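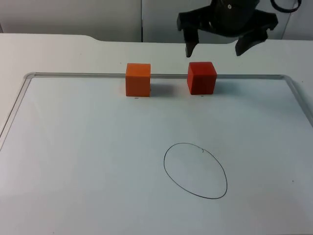 February 18, 2026

I finally replaced the old keyboard. The space bar had been sticking since September and I'd got into the habit of hitting it twice, which meant every email I sent had odd gaps in it. The new one is a Gilaro, the small layout without the number pad. I like the keys. They're quieter than the old ones and I make fewer mistakes on it.

The problem is sleep. If I leave the computer alone for 15 minutes it goes to sleep, as it should, and when it wakes up the keyboard doesn't. The lights come on but nothing I type arrives. The mouse is fine. If I pull the plug out and put it back in, everything works until the next time.

I assumed it was the hub, an Allby one with four sockets that I've had for years. So I plugged the keyboard straight into the back of the machine. Same thing. Then I tried the sockets on the front — no difference, except that now there's a cable across my desk.

Next I went through the power settings. There's a box that lets the computer switch off a USB device to save power, and it was ticked, so I unticked it. That seemed to fix it for two days. Then it came back, and when I looked, the box was ticked again. I think an update did that but I can't prove it.

Gilaro's support page has a firmware updater. It's some 8 MB and it only runs if you have a second keyboard attached, because the one being updated stops working while it runs. I got the old one out of the cupboard for that. The update went through and the version number changed, and the keyboard still won't wake up.

I also found a long thread about it, 31 replies, mostly from people with the same model saying they have it too. One person said a different cable cured it. I've ordered one from Gedotby for not very much and it should come next week.

Meanwhile I've told the computer never to sleep and I switch the screen off by hand when I go and make tea. It's a bit wasteful. If the cable doesn't help I'll send the keyboard back, although I'll be sorry to, as I do like typing on it.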